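Folding polos so the collar survives – what works for you?

Forum: Home & Laundry > Ironing, folding and storage
Page 1 of 1

tuckshop_tess
Posts: 240
June 25, 2024

I look after the shirts for our bowls club and we've gone from plain tees to polos this season. I can fold a tee without looking. The polos are doing my head in. By the time they've been in a tub for a week the collars are flat on one side and sticking up on the other, and the front has a crease right across the buttons.

I've been folding them in half lengthwise, sleeves together, then in thirds. Is that the problem? I don't want to hang them, there's no rail in the clubhouse and I'm not buying one.

IgnacioAlcantara
Posts: 872

Yes, that's the problem. Folding down the middle puts your crease through the placket (the buttoned strip) and bends the collar at the back of the neck. Tees don't care. Polos do.

Do it on a table, never on the bed. A mattress gives and you can't get the sides even. I use a plain timber bench top with nothing on it apart from what I'm folding.
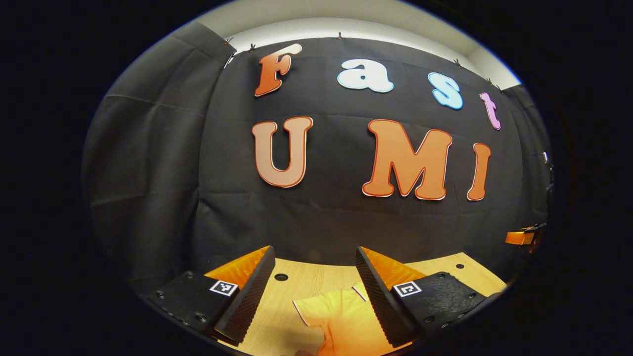 Orange cloth folded on the table, could be a shirt, "Fast UMI" letters on the black cloth at the back.

You want the thing lying flat like that before it goes anywhere near a tub. If it's springing up, there's too much fabric rolled into one spot and you should open it out and start again.

gumbootgary
Posts: 2,478

Disagree about the table. I've folded on the bed for years and my shirts are fine. The bigger thing is whether they're properly dry. A collar that's a bit damp will take whatever shape you leave it in.

Also, roll them. Takes up less room.

tuckshop_tess

Gary, I tried rolling. The collars came out looking like bacon.

marnie_b
Posts: 487

Rolling is fine for a gym bag and no good for storage. I'm with Ignacio on the table. I fold on the kitchen counter and use an old Flornholm chopping board as a guide, the thin plastic one. Lay it on the back of the shirt under the collar, fold the sides over it, slide it out. Every shirt ends up the same width.

Do you button them first, Ignacio? I do all the buttons. My sister says only the top one.

IgnacioAlcantara

Top one always. The others depend on how much patience you have. With a two-button shirt you may as well do both.

My order, for what it's worth:

1. Shake it out and lay it front up with the collar at the far side of the table. Fold the collar down and line up the tips. If there's a stripe on the edge of the collar it helps, you can see straight away when one side is higher than the other. Run your hand down the placket, then out to each shoulder to get the bunching out.

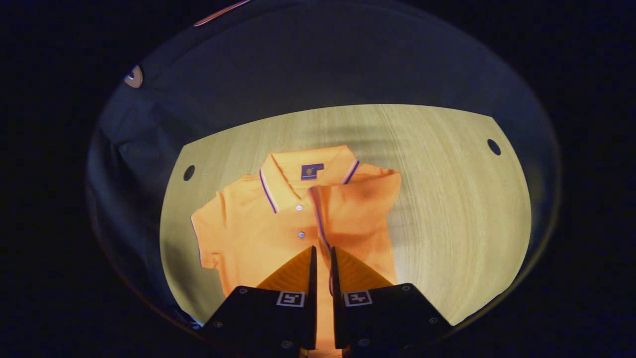
2. Turn it over, holding it at the shoulders so the collar stays down. Smooth the back.

3. Fold one side in, starting halfway along the shoulder. Lay the sleeve back on itself so it doesn't poke past the fold. Same on the other side.

4. Bring the hem up a hand's width, then fold up again to just under the collar. Don't cover the collar.

5. Turn it face up. Stack the next one with its collar at the opposite end, otherwise the pile leans.

gumbootgary

That's a lot of steps for a bowls shirt.

IgnacioAlcantara

It takes less time than ironing a collar.

marnie_b

Step 5 is the one I was missing. My piles always slide over at the collar end and I blamed the cupboard.

I'd only add that you shouldn't fill the tub right up. I use the Zitolo tubs with the clip lids and I leave a gap at the top – if the lid presses on the pile, the top collars get squashed no matter how you folded them.

pegbasket
Posts: 240

Does anyone iron the collar before folding? Mine curl at the tips even straight off the line. It's a Clislow polo, the knitted sort of collar, and it's been like that since the second wash.

IgnacioAlcantara

Knitted collars do curl. Pull it gently into shape while it's still damp and dry it flat. If you iron, go from the tips in towards the middle, on the underside, and keep the heat low. Let it cool before you fold.

gumbootgary

So we agree on one thing, the damp collar.

tuckshop_tess

Did a batch this arvo on the trestle table with a pot of Zoëga coffee. The sides and the hem are easy enough. Turning it over without losing the collar is the hard bit. I've started pinching the collar and shoulders together when I flip and that's better.

I'll leave them in the tub until the July games and report back on the creases. Gary, I rolled one for you and put it in the corner.

gumbootgary

Good. Mark which one it is.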